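The bench came first

When Zohreh Najafi moved her repair business out of her garage in Trinbridge, she bought a worktop before she signed the lease. She had spent 16 years fixing radios on a folding table, and her back had paid for it.

Butcher block costs more than particleboard, but it can be sanded and oiled again when it gets scarred. Najafi sands hers every March. The top she works on now dates from 2000 and came out of a school kitchen.
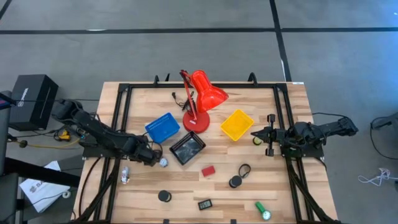 Getting the height right

Most store-bought benches are built for standing work with hand tools. For soldering or small parts, that is too low. Najafi set hers seven inches higher and uses a stool with a footrest.

She also tells customers to think about weight. A thick top stays put when you lean on it, and you will need a second person to get it up the stairs. Hers took two people and most of an afternoon.

Oil it twice before the first use and let each coat dry overnight.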